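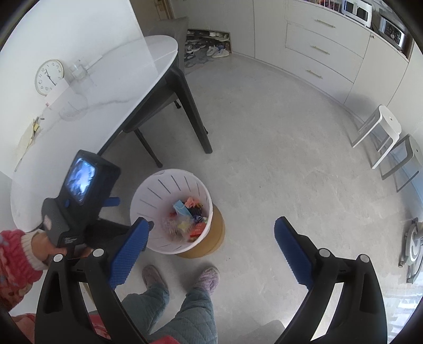
1 min read · thread by Tahira Farooqui

Right, so I went to the Prustmont open day and I have a lot to say, sorry in advance!

First thing: it's set up like somebody's flat. Marble-patterned table, kitchen cupboards, trainers in a cubby, a bin full of wrappers. I'd expected a big shed with yellow lines on the floor.

The project is called Lokunano. People do ordinary household jobs holding a gripper with blue pads, and the recordings go towards teaching a robot arm to do the same. They've got 690 so far, all small stuff.

We went round in groups of 16 and everyone got 15 minutes on the grippers. Slippers very much allowed (loved this). 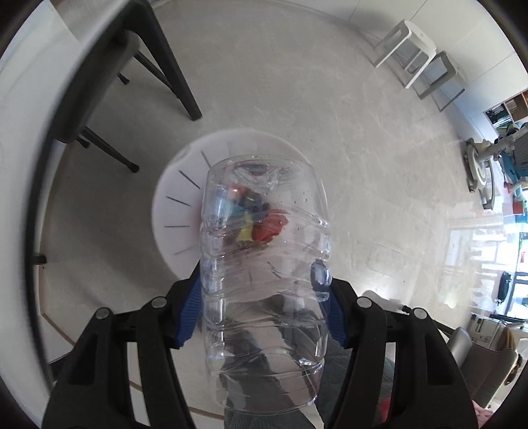 I was hopeless to begin with. You squeeze far too hard, then you get nervous and hardly squeeze at all, and your wrist wants to turn the wrong way. By my fourth try I was getting smug about it.

The chap from Predar, who make the pads, said the ridges matter more than the motor. I asked him why and got a very long answer, most of which I enjoyed.

Chaudhry's had the arm demo at 3pm. Slow, but oddly gripping (sorry). My nephew wants one for his bedroom floor.

They're doing another one in November and I've already put my name down. Bring socks if you haven't got slippers!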